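Workshop tips: handheld grippers for a tube-sorting bench
3 min read

Cover the bench with a plain white sheet before the first run. Bare wood grain confuses the tracker on our build.

Pick racks in a color that contrasts with the sheet. Orange works well. Check the finger faces before each session and replace the pads when the edges fray.
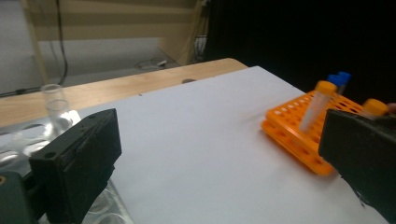 Close the jaws on the cap, then lift straight up. Tilting early jams the tube in its hole. Log jaw width at every grab; our Tirent script stops at 3000 rows, so split long sessions.

Route each cable away from the wrist and leave slack for a full reach. Keep the marker plates clean and facing up.
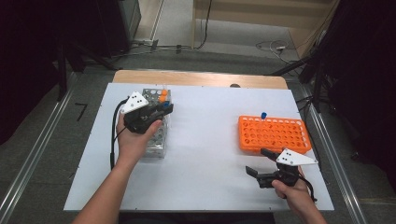 Domingo Valdebenito writes that he had to recalibrate both grippers after every cable change, and that a loose plug cost him an evening.

523 shares | 3 comments

Related
Printing softer gripper pads
Waseo hinge repair
Cable clips for a shared bench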